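Smart plug energy readings look far too low. Is the Trikavero app making them up?

Asked in: Home networks and gadgets
Tags: smart plugs, energy monitoring, readings

I've got four Trikavero plugs, bought as a pack, and I'm starting to doubt every figure they give me. The one on the chest freezer in the garage says it used 138 watt-hours for the whole of yesterday. The freezer is old and it hums half the night. I don't believe for a minute that it gets by on that.

Before anybody asks, I've already turned the plug off and on, taken it out of the app and put it back, and let the app do its update. Support told me the readings are "indicative", and when I asked what that meant they sent me the same sentence again. The box says accurate energy monitoring in quite large letters.

The plug is at the far end of the garage and the router is in the hall. Does it need the internet to measure properly? And is there any way to check it without buying a second gadget that I'll trust no more than the first?

Bromcombe, posted in March

Answer 1 — marked as helpful by 96 people

Measuring and reporting are two separate jobs, and I'd bet on the second one being at fault. The chip in the plug measures the current whether it's online or not. It then has to send its totals up to the company's server, and the app draws its chart from whatever the server has. If the plug drops off the wifi, some makes store the missing hours and send them later, and some just throw them away. The cheaper ones tend to throw them away, and the chart doesn't show a gap, it shows a nice smooth low number.

So first find out whether the plug is staying connected. Log in to your router and look for the list of devices. Some routers give a connection time for each one. If yours says the garage plug joined twenty minutes ago and you haven't touched it, there's your answer. You can also open the app and watch the live wattage when the compressor is running. If the live figure looks sensible for a freezer and the daily total doesn't, the measuring is fine and hours are going missing.

For a check that costs nothing, use a kettle. Look at the rating on the base. Mine says 3000 watts, which is near the limit for a British plug, so make sure your smart plug is rated for 13 amps before you try it, and stay with it. Plug the kettle in, near the router, and read the live figure while it heats. It won't match exactly, as the mains voltage wanders and the rating is usually given for the top of the range, but it should be in the same region. If it says a tenth of that, send the plug back.

I wouldn't leave a freezer on one of these at all, mind. A mistaken tap, or a schedule you forgot you'd set, and you've got a garage full of thawed peas. You can lock the switch in some apps. I don't know if Trikavero's lets you.

Heidrun Kofler

Answer 2

Just get a better brand. Mine have been perfect for years.

Reply from Bromcombe: How do you know they're perfect? Have you checked them against anything?

Reply: They look right to me.

Answer 3

Agree with the first answer on dropped hours. I'd add that people put far too much faith in these totals even when the connection is good. Mine once claimed 4000 watt-hours for a bedside lamp, and it sat in the monthly chart until I wiped the lot. The meter by your front door is the one you pay by, so compare against that. Switch everything else off for an hour, if the household will stand for it, and read the meter at the start and end with only the freezer on. An old freezer cuts in and out, so an hour may be too short to tell you much, but two or three hours overnight should.

Cowie

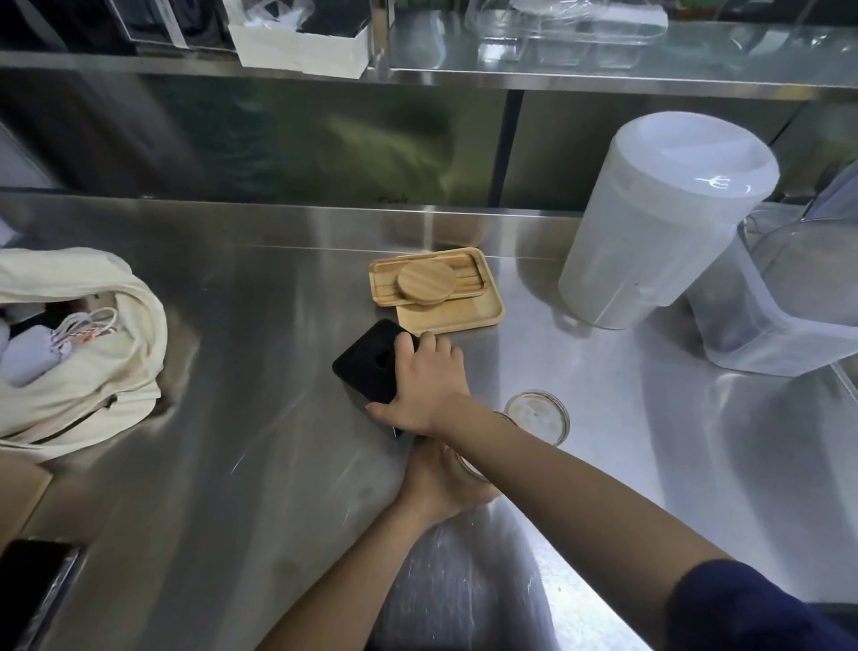

Bellau here, adding to the kettle test, which I'd do on a bench or worktop near the router and well before you start blaming the wifi. Clear a proper space first, and I mean more than shoving things back a bit. On a counter like this one, with wooden trays, a glass lid lying flat and a jar in one hand, I'd move the lot before bringing a kettle and a trailing lead anywhere near it. Then take the reading twice, once with the plug you doubt and once with another from the same pack. Two that agree could still both be wrong — same factory, same chip — but if they disagree you know at least one of them is no good, and you can tell support that when they send you "indicative" for the third time.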